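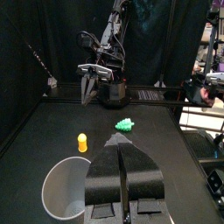

Murine cell FAQ: setup, upkeep, small repairs

Last updated September 2023. Ask Szabolcs Mészáros if it isn't covered. Please read before messaging.

Which procedure do I follow at the start of a shift?

Power on at the Szénási cabinet, wait for the arms to finish their self test, home them one at a time. Not all together. Then open the Nisosari panel and check that every joint reads green. Takes 3 minutes if nothing complains.

Do the curtains have to be closed?

Yes. All black curtains drawn before you record or calibrate. Daylight from the room side throws off the wrist cameras, mostly late in the afternoon.

What can go on the table?

Whatever is on the task sheet. Paper cup, toy grapes, small pegs, that sort of thing. Nothing heavy, nothing with liquid in it. Scuffs on the black top are OK, don't polish them. Shiny spots are worse.

How often do finger pads get changed?

Every 1677 grips, the panel keeps the count. Sooner if a pad lifts at a corner or feels slick. Always change both pads on a gripper, never one.

How do I change them?

Arm to service pose, e-stop in. Peel the old pad from the tip end. Clean with alcohol, let it dry, press the new one on and hold. Leave it overnight if you can. Reset the counter afterwards, people forget this and then we get a false warning teh next week.

Wrist camera view looks shifted. Now what?

Check the two mount screws first. If they were loose, tighten and rerun hand-eye calibration. If they were tight, rerun it anyway. Still off, stop and write it in the log.

Cables on the arm look slack, is that wrong?

Some loop is needed so the wrist can turn all the way. If it snags on anything or drops below the gripper, re-tie it. Velcro only, no zip ties. We lost a cable to a zip tie in February.

Error 157?

Gripper didn't reach its closed position. Usually something stuck between the fingers or a pad on crooked. Clear it, rehome that gripper, carry on. Three in one shift, log it.

Error 370?

Arm lost comms. Reseat the plug at the base, power cycle that arm only. Don't power cycle the whole cabinet, you'll have to home everthing again.

Can I move an arm base?

No. Bolted positions are in the cell file, moving one means a full recalibration. Ask first.

Where are the spares?

Gray drawer under the bench: pads, mount screws, one wrist cable. Bigger parts come from Kendeseck, order through Szabolcs. Took the last one of anything? Write it on the drawer sheet.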